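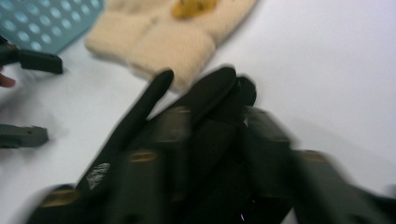

Apr 15, 2020

Handling rules, hand-held grippers, soft goods table. Second draft. Inès Aubert went through the first one with me this morning and most of it survived. Notes so I don't lose the reasoning, then the wording as it stands.

Speed. Still the biggest cause of episodes getting thrown out. I went through the Elia batch again: 541 episodes, 73 rejected, and the most common reject code was wrist blur over the approach. People slow down for the grasp and then swing the tool across the table between grasps. The old sheet says "move smoothly," which everyone reads as "don't jerk." Changing it to: take one full second to cross the table, either hand, with or without an item in the jaws. Inès wanted a number in cm/s. I don't think an operator can use that. Left it as one second.

Dark items. Black fabric under a dark jaw is hard to label. With a black glove the annotators can't tell where the finger segments stop and the fabric starts, and they end up guessing the contact point. Options we talked about:
- ban black items (no, we need them)
- light tape on the inner edge of the jaws (changes grip, Inès against)
- approach black items from the side with the jaws open and pause before closing
Going with the third. Pause is a slow count of two.

Idle hand. Rule is now that the hand not doing the work holds its jaws open and stays at its own side of the table. Bare fingers stay behind the jaws. I had "fingers out of view" in the first draft, but with the Hutapea handles you can't hold the tool that way for long, so I dropped it. Fingers showing is allowed. Fingers touching an item is a reject.

Layout. White top, wiped before each session. Stiff flat pieces go at the back. Knits and gloves need a hand's width of white between them at the start. Items may touch once the episode is running, no need to stop for that.

Hardware check before each session. Try every screw on the jaws by hand. If one turns, tighten it and write it in the log, and don't use the tool until it's in the log. The Skinside pads get changed every 8 sessions. They were being changed when they looked worn, which meant different things to different people.

Wording for the wall sheet:

1. Check jaw screws and pads. Sign the log.
2. Wipe the table. Set out the items with gaps.
3. Start with both jaws open, held still, for a count of two.
4. One second to cross the table.
5. Black items: side approach, pause, close.
6. Idle hand open and on its own side.
7. If you drop something, leave it, finish the episode, mark it D. Do not reach in.
8. Break after 10 episodes.

Number 7 is the one people argue with. A dropped item with an honest mark is still usable. One that somebody has quietly put back by hand is no good to us, and it takes a long time to find.

Open:
- Does rule 4 hold for two-handed folds? Both tools move together there and one second may be too slow to keep the cloth flat. Try both speeds on the Hunano towels and compare reject rates.
- Reject code for blur should be split, approach vs. transfer. Ask Inès if the review tool can take another code.
- Old sheet is still up by the second table. Take it down when this one is printed.
- Look at the whole list again in June.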